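Ticket 9-105: Second folding cell, what to order and what to leave out
Status: waiting for purchasing
Opened: January 10, 2024
Product: Trakeck two-arm table cell

Hello,

We have one Trakeck cell in operation since September and we would like to buy a second one in this budget year. Before I send the order form to Plindine, I need to clear up some points in the quotation.

1. The quotation lists 4 spare grippers. For the first cell we ordered two and we used one. Is the higher number a new rule, or can we reduce it?

2. The purple lines along the arms are quoted as a set for each arm. Last year we had to replace one complete set when only the lower part was worn. Can the lower part be bought separately?

3. The price of the enclosure went up by almost 10 percent. We could build the panels ourselves with Fröhlich profiles, but I do not know if the warranty of the arms stays valid.

4. Delivery time is given as nine weeks. Does it include the black base plates, or do they come later as the last time?

I attach two views of our present cell, so that you can compare with the parts list. 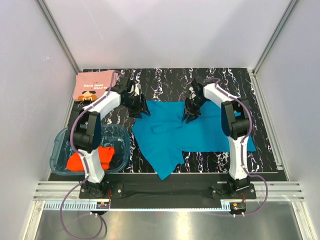 Same cell and same blue garment on the mat, bin with the orange-red cloth at the left. 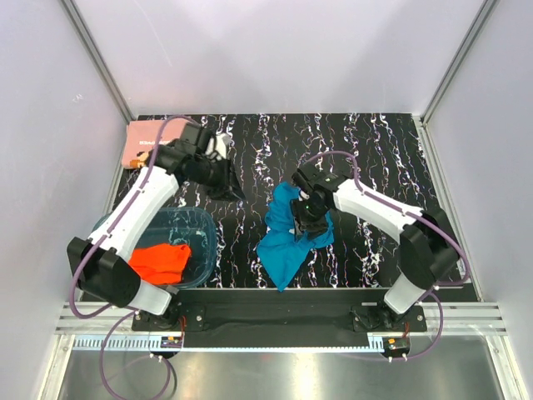 Reply from Umar: Thank you for the clear list. Please reduce the grippers to two, the number was copied from a bigger order of five cells. The lower part of the line has its own part number now and I will add it as an option. About the panels, you can build them yourselves and the warranty on the arms is not affected, but the corner posts must be ours, as the cameras are aligned to them. The base plates are inside the nine weeks.

Many thanks. Then we take two grippers, one lower line for each arm, and the corner posts without panels. Please send the new quotation with the freight on a separate line. Our accounting books it on another budget and the last time they returned the invoice.

Change made: quotation revised, enclosure panels removed.
Open: price for the corner posts alone.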